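Search the forum
Search Advanced

Thread: Bradanach cafe, upstairs seating, worth it?

rjanssen_
Going up to Bradanach in September with my mother, staying over in Rerkbridge. Is the upstairs balcony at the cafe still first come first served? She wants a table by the railing. Not fussed about the food, more the stairs. Bad knee.

tollgate7
Still first come. Go before 11. Wood tables, dark railing, decent chairs. Stairs are steep but theres a rail both sides. Soup was 7 and not big.
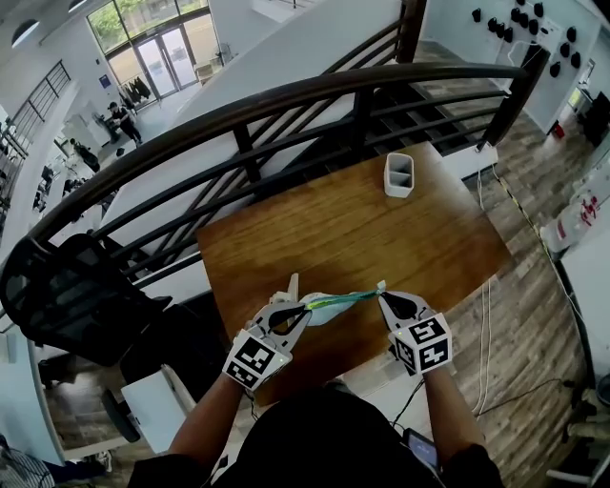 Volker Seidel
Disagree about going before 11. Kitchen doesnt open till noon so you just sit there with a coffee getting hungry. Go at 2, the bus crowd has left by then.

tollgate7
At 2 the soup is gone. Every time.

Volker Seidel
Get the pie then.

mossy_oak
Pie has gone downhill since Diekmann sold up. Sorry but it has. If the knee is bad I'd skip Bradanach and do the place in Ercombe, all on one level, parking right outside.

rjanssen_
Ercombe has no view tho? She's been talking about the view since spring.

mossy_oak
View of the parking lot lol. Fair point.

tollgate7
Ok so, longer answer now I'm home. Park in the lower lot, its 500 yards but flat. Upper lot is closer and you pay for it in hill. Bring a sweater for her, the wind gets up there even when its warm in town. Tables nearest the stairs are the easiest on a bad leg.

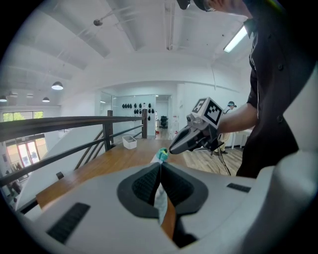
And order at the counter before you go up, otherwise somebody has to come back down. They'll carry it up if you ask. Cash only under 10 last I was there, could of changed.

Volker Seidel
Takes cards now. Rest of that is right, except the soup.

rjanssen_
Thanks all. Going at noon and splitting the difference.

7 replies hidden
Share 7 | Views 739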